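Section 5: Table set-up and first clearing run

Read this section after the arms are mounted and both grippers open and close from the keyboard. If one side still sticks or closes late, go back to Section 4. A sticky gripper won't get better by being used.

This guide covers the shared workshop build, which uses two arms, two parallel grippers and a head camera, all running from the Mernumex controller. If you are building at home with a single arm, steps 1 to 7 still apply. Skip the bag-holding part and prop the bag open another way.

5.1 Before you start

You will need:
A table with clear space on the side where the arms sit
A dark desk mat, grey or black, with no pattern
A basin
A paper shopping bag with stiff sides
A mixed lot of rubbish and things to keep
The Mokex stop button, plugged in and tested

CAUTION: Test the stop button with the arms powered and nothing on the table. Press it while an arm is moving slowly. The arm should halt and hold. If it drops, switch off at the wall and check the brake setting in Section 3.

CAUTION: Keep glass and knives off the table for all of Section 5. Tip drinks out before you lay down a can or bottle.

5.2 Setting the table

1. Lay the mat flat across the middle of the table. Tape the corners if they curl. The mat colour matters to the camera more than you'd expect – Forough Tabrizi ran the first version on bare timber and the software lost the edges of anything beige.

2. Put the basin on the left, off to the back. It is for items you are keeping.

3. Stand the paper bag at the right with its mouth open. Fold the handle outward if it falls across the opening.

4. Put the rubbish and the food on the mat. Let things touch and overlap. A tidy row is fine for checking the camera but it teaches you very little about the grip settings.

5. Check the cables. Each arm has a black cable running back from the wrist end, and it needs enough slack for the arm to reach the far side of the mat. Swing each arm through its full reach by hand, power off, and watch for snags on the table legs.

6. Open both grippers fully and park the arms in front of the table, below the level of the top.

7. Power up and wait for the controller to report ready.
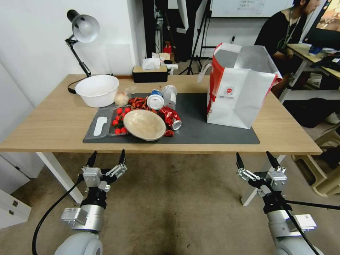
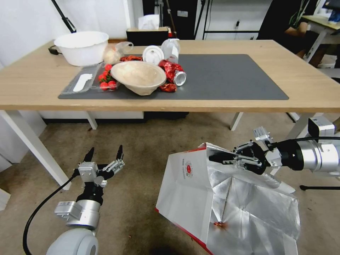
5.3 Teaching the bag hold

The right arm holds the bag while the left arm picks. You teach the hold once and save it.

8. Select RIGHT ARM, then TEACH. The arm will go soft. Support it with one hand under the forearm.

9. Guide the gripper over the top edge of the bag so that one fingertip is inside and one is outside.

10. Press CLOSE. Use grip level 2. Anything higher creases the paper, and a creased edge folds in when the left arm comes across.

11. Draw the gripper back a little until the mouth of the bag opens. Press SAVE and name the pose. We use BAG_R.

12. Press RELEASE, then run BAG_R from the menu. Repeat it 5 times. The fingers should land on the edge each time. If they miss, the bag has been moved or the base clamp is loose.

NOTE: Foil-lined bags throw reflections. If the camera reports items that aren't there, turn the bag a little or move your lamp.

NOTE: An empty bag will slide. Put something small in the bottom, or tape the base to the table.

5.4 First clearing run

13. Set the left arm to grip level 2 for soft items and level 5 for cans and bottles. Soft fruit should be left for last. Cherry tomatoes split at level 5.

14. Choose SINGLE PICK and point to one item on the screen. Start with a can. It gives a good solid edge and the camera rarely loses it.

15. Watch the approach with your hand on the stop button. The fingertips should come down either side of the item and stop short of the mat. If they press into the mat, raise the table height value one step at a time.

16. Let the arm finish the drop before you choose the next item.

17. Work through the bottle and the wrappers next. Wrappers are hard. Expect the gripper to close on nothing a few times, and leave the retry limit at 7.

18. Do bowls by the rim. Pulp and paper bowls are light and will tip, so lower the approach speed first.

CAUTION: Don't reach across the mat while an arm is live, even if it looks finished. Press stop, pick up what you need, then resume.

5.5 If something goes wrong

Arm stops halfway and shows E-1571: the cable has pulled tight. Press stop, free the cable, return to park.

Camera sees a clear container as empty mat: common with clear plastic trays. Mark the outline by hand on the screen. Josphat Chege has had some luck with a second lamp placed low and to one side.

Gripper closes but the item stays put: check the fingertips for grease and wipe them with a dry cloth. If they are clean, go up one grip level.

Left arm bumps the right arm at the bag: the saved hold is too far forward. Delete BAG_R and teach it again from step 8.

5.6 Shutting down

19. Send both arms to park and open the grippers.

20. Power off at the controller first, then at the wall.

21. Clear the food off the table the same day. Wipe the mat and let it dry flat.

Save your poses to the Mousavi folder on the workshop drive before you log out. Section 6 uses the same names.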